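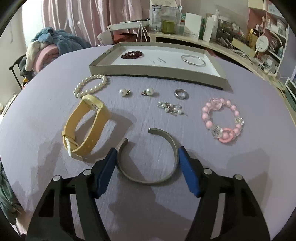
How do I know what size cuff to order?
Measure your wrist just above the bone with a strip of paper, then pick the nearest size below it. A cuff should stay put when you wave at a bus.

Widthorpe Open Cuff

Our plainest bangle, and our best seller, to the lasting annoyance of Csaba Sipos, who designs the complicated ones. Two sizes, small (18) and medium (19), the figure being the inside measurement round in centimetres, gap included.

Put it on sideways, over the narrow part of the wrist, and turn it. Please don't prise it open each morning like a tin of sardines. Metal remembers.

Polish with a soft dry cloth. Toothpaste is for teeth.

Unworn cuffs may be returned within 60 days. Engraving is final, so check the spelling, particularly if it's your own name.

Item no. 1154
Sold by Mensah & Prerkalen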